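Pristska Diner

The Pristska is a diner in Curkness, known for pepper stew, pie, and a menu that runs to 156 items, of which the kitchen is generally willing to make a third. It seats 60 at tables and 11 at the counter, where regulars have long treated the stools as inherited property. It opens at 6 in the morning and closes when the pie is gone.

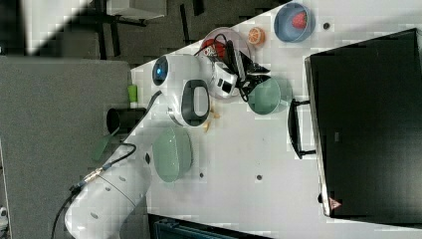
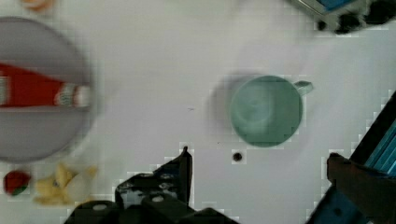

History

The diner was opened by Lawal Ojo, a former school bus driver, in a building that had previously housed the Grukard shoe store. Ojo kept the store's long benches, its front window, and for several years its sign, on the grounds that a new one cost money. Older residents still speak of "eating at Grukard," and visitors following their directions have been known to walk past the door twice.

The first menu fit on a single card. It grew as Ojo added any dish a customer asked for more than once, and shrank only when a page fell out. A reprint one November restored several missing desserts and introduced a spelling of "omelet" that has since been adopted on the chalkboard.

Food

The house dish is Ogbonna stew, a tomato and hot pepper stew served over rice with fried plantain. It takes its name from the family of Ojo's mother, who are said to disagree with the recipe. It comes mild, regular, or "as made." Servers do not recommend the last to people passing through on long drives.

Breakfast is available all day and consists mainly of eggs, home fries, and toast cut thicker than most toasters allow. The sweet potato pie is baked before dawn and sold by the slice. Whole pies may be ordered ahead, though the order book hangs beside the phone and both are often busy.

Coffee is refilled without being requested. Its quality is a settled matter in Curkness and is not discussed in front of the staff.

Reception

Local opinion favors the stew and forgives the parking. A dining column in the town paper praised the "generous portions and brisk farewell," a phrase Ojo had framed and hung over the register. The same column objected to the benches, which were built for trying on shoes and encourage a short meal. Cushions were added the following spring, then removed after customers began staying for lunch.

See also

Curkness Main Street
Pepper stew
List of diners in former shoe stores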